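How Does a Robot Pick Up a Bag?
My day at the Ludstead robot open house
20 September 2026

Have you ever wondered if a robot could help you pack for school? I have! So when Premero, the company that builds robot arms on the edge of Ludstead, opened its doors to families, I got there so early that I had to wait in the parking lot.

A robot arm is a bit like your own arm. It has joints that bend and turn, and at the end, where your hand would be, it has a gripper. Most of the grippers I met had just 2 fingers. Try picking up your pencil with only a thumb and one finger (go on, I'll wait). It works pretty well, right? Now try tying your shoe that way!

The first arm we visited is called Jerwood, and it stacks blocks. It has stacked over 2000 of them, and it's fast! Blocks are easy for a robot, though. They're hard, they have straight sides, and they stay the same shape when you squeeze them.

Then we went next door to the Polat room, where the engineers work on soft things like towels, hats and bags. I stayed there for most of the afternoon. 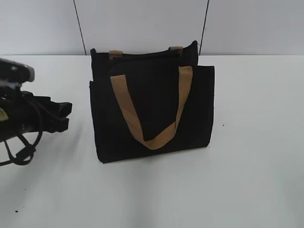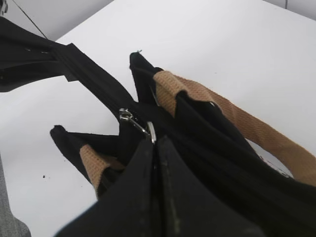 Soft things are tricky because they never sit the same way twice. Push a cereal box and it slides. Push a sweater and it squishes into a whole new shape! A robot has to look carefully before it decides where to grab, and color can be a big help. The bag on the table was black, but its straps were tan, so the straps stood out from the cloth behind them. Folds in black fabric are much harder to make out, even for me, and I was wearing my good glasses.

I asked how a robot learns where to grab. The answer was practice, and lots of it! For one new bag the engineers might plan 100 tries, and they change how the bag is sitting each time. It's a lot like learning to catch a ball, except that the robot doesn't stop for a snack.

Want to try it at home? Put a bag on the table, close one eye, and use only your thumb and one finger to lift it by a strap. Do it 5 times, and squash the bag into a different shape before each turn. Which shape was the hardest? Mine was the one where the strap got stuck underneath!

The next open house is in February, and kids get in free if they bring a grown-up.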